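How to segment two-gripper demonstrations into subtasks before training

In our group we collect demonstrations with two hand-held grippers, one in each hand of the operator, and we train a policy from the recordings. For a long time we gave the whole recording to the training, from first movement to last. It worked for short tasks. For sorting tasks, where many small objects go one after another, the policy was learning to wait, because the operator waits a lot. This page explains how we now cut the recordings into subtasks. The first version of the procedure was written by Crescencio Soler, and I have changed some parts after we used it on the Kutgate set.

What you need

You need the wrist video from both grippers, the finger opening width for each gripper at every time step, and the pose of each gripper. All of it must be on one common clock. If your clocks are not aligned, stop and do that first, as the method compares left and right hand directly.

You also need a person who will look at the cuts. The method is half automatic. We tried to make it fully automatic in December and we lost three weeks.

Step 1. Find the finger events

Take the opening width of one gripper and smooth it with a short window. Then mark every point where the fingers begin to close and every point where they begin to open. We call these the finger events. Do this for the left and for the right separately, and do not merge them yet.

Small closings which are followed immediately by an opening are usually the operator adjusting the hand. Remove them if the width changes by less than 2 mm. Our value is for padded fingers. For hard fingers you may want a smaller one.

Step 2. Give each event an owner

In most household tasks one gripper acts while the other one is holding something or only hanging at the side. For each event, compare the speed of the two grippers in the second before it. The faster one is the acting hand and it owns the event. If both speeds are similar, mark the event as shared and leave it for Step 4.

Here you should look at the wrist views together with the numbers. The acting hand normally has its target between the fingers, and the other gripper may come in only at the side of the same view. 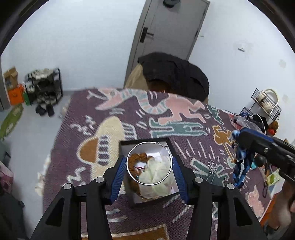

Wrist view from a small-items recording, with the box between the fingers and the second device at the right.

For a view like this one, the question for the annotator is which object the next event belongs to: the box, or one of the things in it or beside it. A keychain charm on the blanket and a ring inside the box can both be the target of a very similar arm movement. The gripper pose will not separate them well, so the annotator writes the object name by hand.

Step 3. Cut

Put the cut in the middle between an opening event and the next closing event of the same owner. Do not put it exactly on the opening. When we did that, the policy released the object and then stayed above it, as it had never seen the hand going away.

Every piece should contain one approach, one closing, one transport and one opening. If a piece is longer than 50 seconds, something was missed in Step 1 and you should check the width signal again.

Step 4. Check by hand

Beatrice Khaemba and Tharushi Talukder checked our set independently and then compared. I recommend this. The shared events are where they disagreed most, in particular when one gripper steadies a container and the other reaches in. Our rule now is that the steadying hand gets its own label, "hold", and the piece is cut only by the other hand.

Soft objects need attention too. Plush and fluffy items let the fingers close almost completely, so the width looks like an empty grasp. Never delete an empty grasp without opening the video.

What we obtained

From the Kutgate recordings we had nearly 2,000 pieces after checking. We trained the same policy two times, once on whole recordings and once on the pieces with their labels, and all other settings were kept. The second policy had much shorter pauses between objects, and it recovered more often after a missed grasp. On single-object tasks we did not see any difference, and I would not spend the effort there.

Known problems

Pouring and wiping do not have clear finger events, and this method is not suitable for them. Halima Ogola is testing cuts based on contact sound for wiping, but it is too early to say more.

If the operator changes an object from one hand to the other in the air, Step 2 gives two owners inside one movement. We keep such pieces whole and label them "handover". There are few of them in our data, so I cannot tell how well the policy learns from them.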